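Who Gets the Lines? Counting Speaking Time in Student Theater

Term project report, Drama and Society

1. Question

The Ploreter is our campus studio theater. It puts on short plays written and acted by students. I wanted to find out how the spoken lines are shared between older and younger characters. Most of the actors are close to the same age, so the age of a character is a choice made in the script.

2. Method

I used the 21 scripts kept in the drama office. For each one I listed the characters, put them in an age group (under 30, 30 to 59, 60 and over) and counted their lines. A line means one turn of speech, whatever its length. Where the script gave no age, I used the family role or the job. Characters who could not be placed were left out, which removed 15 of the 271 and left 256.

The longest script, Flallumby, has close to 2000 lines by itself. I ran the totals with and without it.

3. Staging

Costume was checked too, but only for the plays I could watch in rehearsal. In Tremblay, the father and son are played by the same actor, and the audience has to tell them apart by voice and clothing. I did not score this.

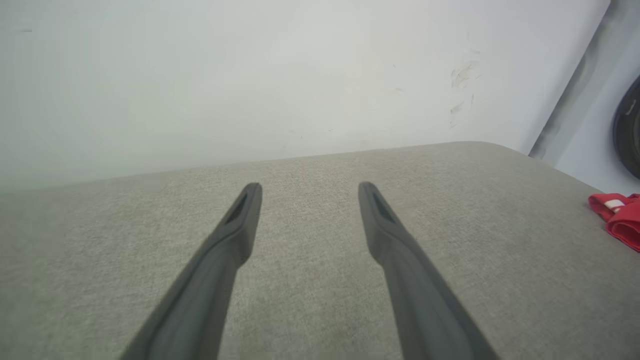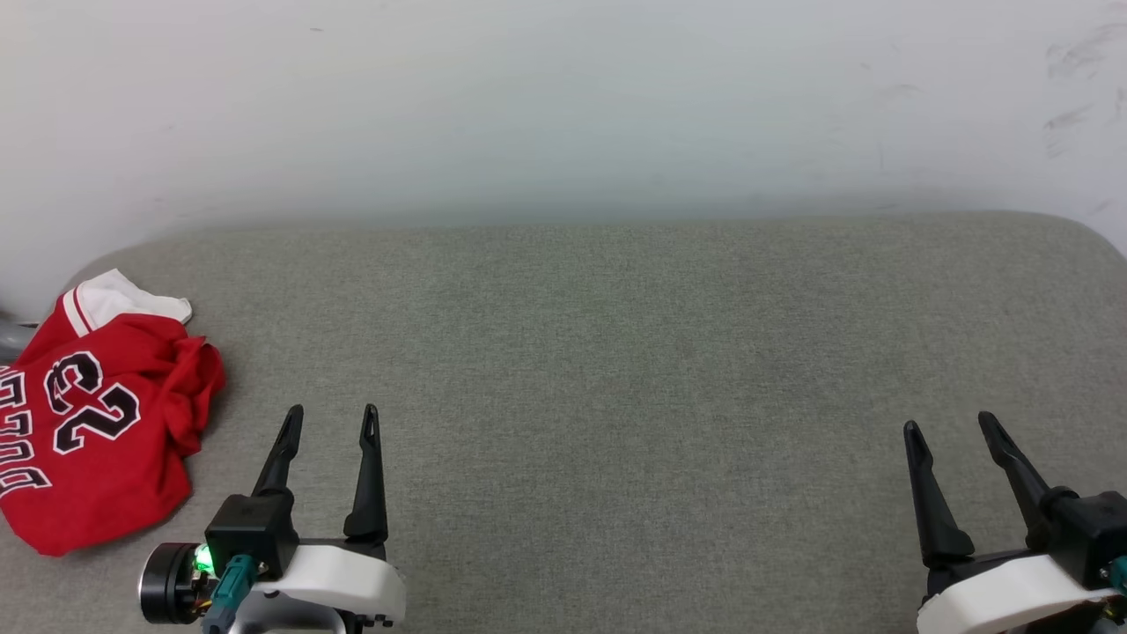
Gray upholstered surface; in the second picture, with a red number 23 basketball jersey.

4. Results

Characters under 30 had more than half of the lines in most scripts. Characters of 60 and over were often present but spoke little, usually near the start or the end. Sadia was the main exception. Its lead is a retired bus driver who is on stage the whole time and has the most lines of anyone in the play.

Taking Flallumby out lowered the share of the middle group and did not change the order of the three.

5. Problems

Counting turns treats a one-word answer the same as a monologue. A word count would be fairer, but several scripts exist only on paper. I also did all the age grouping alone, and a second reader might have placed some parents differently.

The counting sheets are in the appendix, one page per play.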